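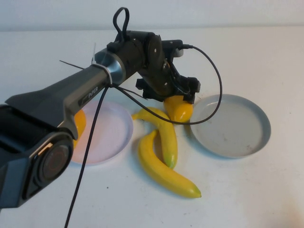
By Reiko Kubo
04/05/2021
Last updated: February

4. Changes to bail conditions after the first hearing

The previous section dealt with how conditions are set. This one looks at what happens when a defendant later asks for them to be changed. The request is usually a small one. A person moves house and needs a new address on the order, or is offered a night shift and cannot keep a curfew. The law allows such a request at any stage before trial, but the steps for making one differ from court to court, and the written guidance given to defendants says little about them.

We read 257 case files from three courts, which we call Celtby, Takeda and Trokska. These are not their real names. A file was included if the defendant had been released with at least one condition and the case had since ended. Files on defendants under 18 were left out. In each file we looked for a written request to change a condition, the reply of the prosecution, and the decision of the court. Where a request had been made aloud at a hearing, we relied on the clerk's note.

4.1 How requests were made

At Celtby, a request had to be made on a printed form, available at the counter. The form asks for the condition in question, the change wanted and the reason. It does not ask whether the prosecution agrees, so the clerk had to write to the prosecution in every case, even where both sides had already settled the matter between them. The prosecution then had seven days to answer.

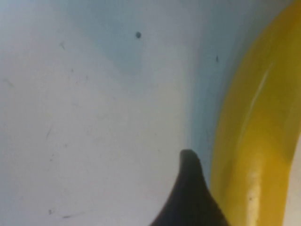
Takeda had no form. Lawyers sent a letter, and defendants without a lawyer were told to raise the matter at their next hearing. This could mean a long wait. In one file the defendant had asked at the counter for a later curfew and was sent away with a hearing date well after his new job was due to begin. The note in the file does not say whether he took the job.

Trokska accepted requests in any form, including by telephone, and kept them in a separate book. The book was helpful to us, but it was not always matched by an entry in the file itself. We counted a request only if it could be traced in the file, so the figure for Trokska is probably too low.

4.2 Reasons given by the court

Most decisions were short. Where a request was granted, the order often said only that the condition was varied as asked. Refusals were longer, though several repeated the words used when bail was first set and did not deal with what had changed. A defendant reading such an order would not know what to bring to a second request — or whether a second request was worth making.

We also spoke to 40 defence lawyers who appear regularly in these courts. Many said they advised clients to wait for a hearing already in the list, as a separate request could draw attention to conditions the prosecution might wish to tighten. The files neither confirm nor rule this out.

Figure 1. Banana, close view.

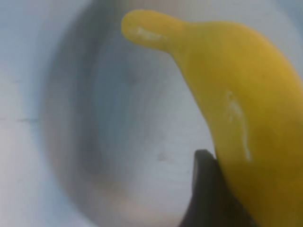
Address changes were treated differently from the rest. All three courts allowed them to be decided on paper, and the prosecution rarely objected unless the new address was near a witness. Curfew changes nearly always went to a hearing. We return to this difference in section 5, where the costs of an extra hearing are set out.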